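Mustbridge Household Sorting Notes: Pump Bottles and Small Baskets

README, revision 3

Scope

The Mustbridge notes cover short household tasks carried out on whatever surface is available in the room: a table, a counter, a bed, an ironing board. This part of the set deals with pump dispenser bottles and the baskets they are kept in. It holds 200 clips from 37 homes. Each clip is at most 60 seconds long.

Tasks are written as plain instructions. The person doing the task picks the order of the steps unless the instruction fixes it.

Objects

Bottles are recorded by body color, pump color and whether the body is transparent. Contents are not recorded. A bottle with no readable label is entered as "pump bottle" and nothing more; do not guess at soap, shampoo or lotion from the shape. Body color and pump color are separate fields. A black bottle with a black pump gets both values filled in.

The collar is the threaded ring under the pump head. It is treated as part of the head for all grip labels. In early entries Sorin Pană logged the collar separately, and those rows were merged in May.

Baskets are recorded by color, side pattern (solid, mesh, slatted) and handles. A basket that holds bottles at the start of a clip is marked "loaded" even if only one bottle is in it.

Surfaces

An ironing board counts as a soft surface. The cover gives slightly under a bottle, and a tall bottle with little in it can tip when the head is pushed from one side. Clips on boards are therefore kept apart from clips on tables in the split files. The board must be fully open with the leg lock engaged. The iron is put away before the task starts. The wire iron rest stays as it is, and nothing is to be placed on it.

Cover pattern is noted as free text. Stains and yellowing on a cover are left in place and are not labeled. Replacing a cover between clips in the same home requires a new surface entry.
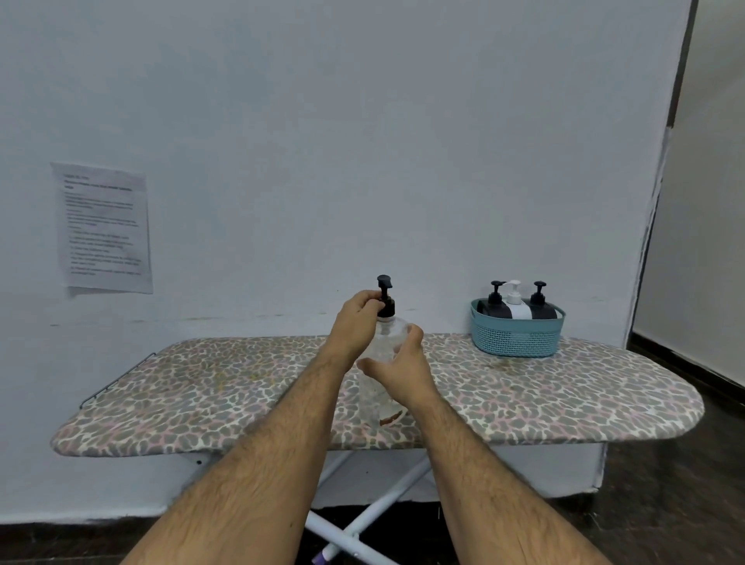 Two-handed grips are entered as a pair, with the upper hand first. The usual pair for a pump bottle is "head / body": one hand on the pump head or collar, the other around the lower body. Left and right are taken from the person's own side. If the hands swap during a clip, a second pair is added with its own start time.

Twisting and pressing are different actions and are often hard to separate from a single still. Annotators should check the full clip. If the motion remains unclear after that, enter "head contact" and leave the action field blank. Roxana Vlad reviews all blank action fields before a release.

Placement

"In basket" means the base of the bottle is below the rim. A bottle lying across the rim is entered as "on basket." Nozzle direction is recorded for standing bottles only, as left, right, toward or away.

Known problems

- Transparent bottles over patterned fabric are difficult to outline. The fabric shows through, and the ribs on some bodies catch the light. Outlines for these bottles are looser than for opaque ones.
- Two annotators used "gray" and "taupe" for the same covers. Search for both.
- Neighboring bottles of the same color may have exchanged IDs after a pause in the clip.
- Fill level was dropped as a field. Remaining values in the old files should be ignored.

Maintenance

Object list: Josphat Kashindye. Surface entries: Traian Anghel. Corrections should give the clip number, the field and the proposed value.

Last edited March 9, 2025

Related items

Vullo: Folding Tasks, Towels and Pillowcases
Sokska: Shelf and Drawer Labels
Vasiliu: Notes on Lids, Caps and Collars
Mustbridge: Ironing Board Setup Sheet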